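TALK NOTES – Good practice for robot teardown cells
Omar Sayegh, Garcombe. Wednesday, January 8, 2025

Opening
Thank Hanan for the slot. Keep moving, questions at end (they won't wait).
Who here has written a work instruction for a person? For a robot? Different hands, same duty of care.

1. Layout before motion
Case flat, panel off, same spot every time. Part holders go beside the case, within reach. If the tray gets bumped, re-teach or re-check, no guessing. 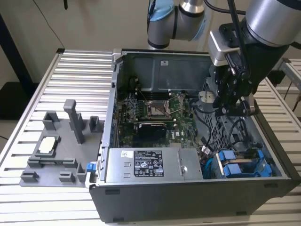 2. Socket rule
CPU out first and into its own cradle. Then nothing travels over an open socket at low height. Nseir site wrote that one in May after a bad week. Cheap rule, saves boards.
Also speed – 200 mm/s max inside the case, 600 outside. Slow down before the rim, not at it.
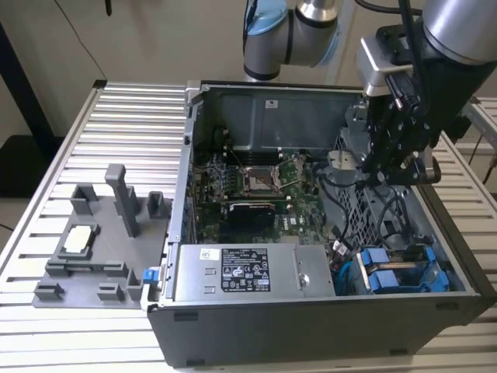 And log the speed change, so whoever's on next shift can see it. Senad's point from the dry run: a limit that only lives in someone's head isnt a limit.

3. Drives
Grip the caddy, keep fingers off the circuit board and the connector. Lift straight till clear of the cage, then turn.
Every drive gets an asset line before it leaves the cell. Wirkia audit went through 3,575 lines, took them weeks. Don't be Wirkia.

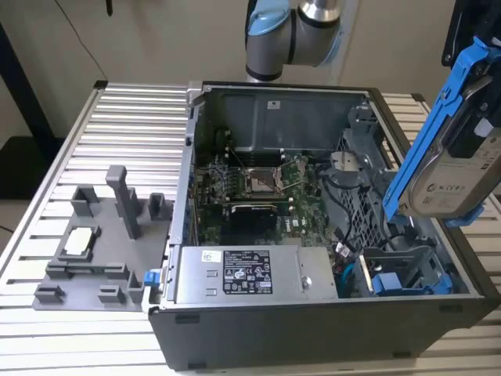 Drive in its blue caddy, held in the gripper.

4. People near the cell
Agreed standing spot, marked. Hands stay out while the arm is live, even for a dropped screw. E-stop test at start of shift, intialled on the sheet. 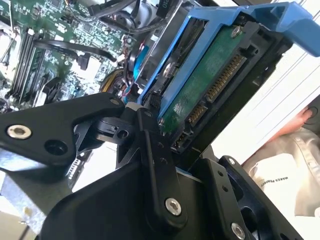

Sawsan Matar: our crew would sign for a stop test they hadn't done, so we made them write down the time as well.
Good one, add to the checklist. Ask her for the form.

Close
Draft checklist on the Eltetti share, comments to me.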